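Solange Bastos bought the house in March, with the leak already in it. The agent had called it a damp patch. It was above the laundry window, the colour of weak tea, and it grew when the wind came from the south.

Her father had built half the street. He'd worked for Bezerra until the firm folded, and then for himself, out of a ute with 376 on the door because that was the number of his licence. He used to say water was patient and you had to be more patient. She had found this annoying at 15 and found it annoying now.

She rang him at eight in the morning.

"Is it the flashing?" he said.

"I don't know what flashing is."

"Then it's the flashing. Have you got a gun?"

"Dad."

"For the sealant."

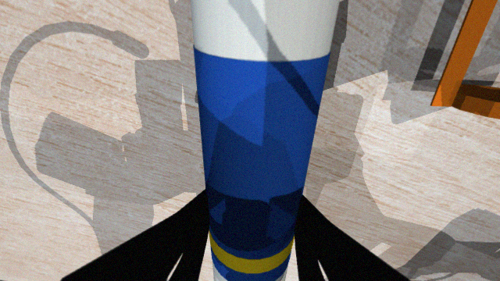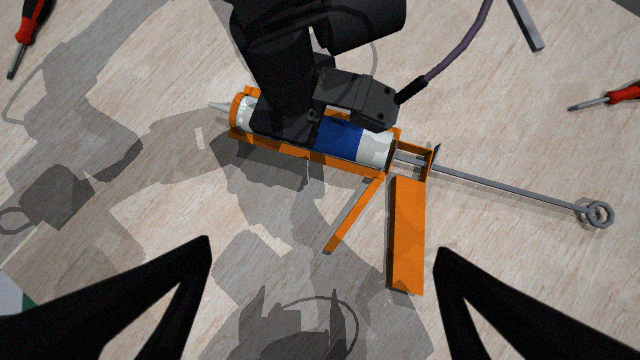 Caulking gun with its blue and white cartridge, second picture.

He arrived at lunch with the long ladder and a pie for each of them. He was not supposed to climb any more, so he held the ladder and told her what to do. Cut out the old stuff. Wipe it down. Go slowly -- slower than that.

She ran the bead along the top of the window and smoothed it with a wet finger. It was ugly at the start and better by the end.

"Your mother did ours in Kellitz Street," he said. "I never told anyone."

They ate the pies on the back step. Clouds were coming up from the south, and he moved his chair so he could watch the wall.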